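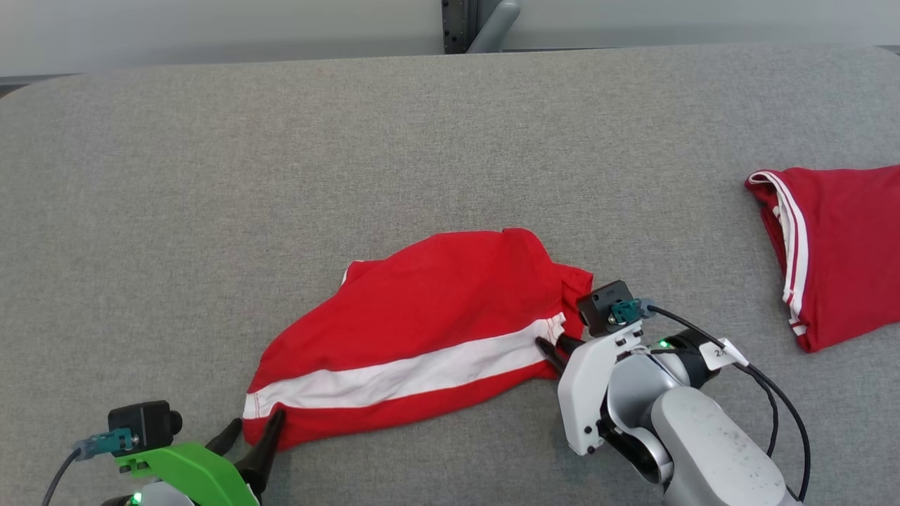
Padded Work Surface for a Two-Arm Garment Cell: Review

Reviewed by Kacper Sowa, 3 January 2024

The Nulden bench cover was fitted to our two-arm garment cell in October, replacing a bare tabletop. It is a light grey upholstered pad with a fine, felt-like texture and a rounded front-left corner. This review covers installation, daily use and upkeep over 4,000 folding cycles.

Installation

Fitting took one technician 23 minutes. The pad raises the working height slightly, and both arms must be re-taught before production resumes. The supplier's instructions omit this step and should be corrected.

Use

Knit garments are the main load on this cell. With one gripper pinching a corner and the other bearing on the bunched end, the fingers can press into the pad without striking a hard surface. Finger tip replacements have fallen since October. Red and other saturated fabrics stand out well against the grey.

Maintenance

Lint must be removed at the end of each shift with a soft brush. Camera cable connectors on both wrists should be checked for tightness at the same time, and cable tags kept legible.

Assessment

The cover costs $132 and is recommended for knitwear. Its main weakness is the fastening strip, which began to lift after 3,057 cycles and had to be reglued. A replacement strip is on order.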